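Leave the Blocks Out

Our town library in Sernport has a children's room with a low table, a rug and a bin of plain blocks. In March 2018 the library board will vote on a plan to replace all of it with ten touch screens. I think the plan is a mistake, and I say that as someone who spends most of the day in front of a screen and doesn't mind it.

The case for the screens is easy to state. They are clean, they don't get lost under the radiator, and the reading games that come with them keep a record of what each child has done. Roland Sedgwick, who wrote the proposal, says children need to be ready for school, and he is right that school now includes a lot of tapping on glass. I have no quarrel with his aims.

My quarrel is with what gets thrown away. A block has weight. If you put it too far over the edge of another one, it falls, and it falls the same way for a child of two as for a grown man. There are no points and no cheerful noise. You look at what happened and you try again, or you go do something else.
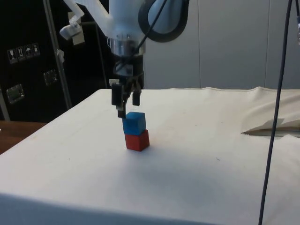

One cube on top of another.

I taught first grade for years before I moved to the district office. The children who had handled a lot of plain objects were not always the early readers. But they tended to stay with a problem longer, and they argued better. Two children who want the same block have to work something out. Two children with a screen each have nothing to discuss.

I know this is only what I saw in my own classroom. Nevzat Kırmızıgül, who had the room next to mine, saw it differently and still does. He thinks a good teacher can get the same patience out of any material, screens included. Maybe so. A public library doesn't have a teacher standing at the table, though. It has whatever is on the table, and a parent with a coat over one arm. 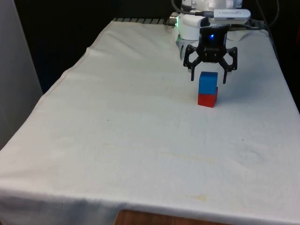 Then there is the money. The screens cost $693 each, before repairs. The blocks we have now were bought a long time ago and cost nothing to keep, apart from a wipe with a damp rag. If the board wants to spend on children, I would rather see longer hours. The room closes before many parents get off work, and no screen fixes that.

I would not object to one or two screens in the corner by the window. Let people try them. But keep the table, keep the rug, and keep the bin where a small child can reach it without asking.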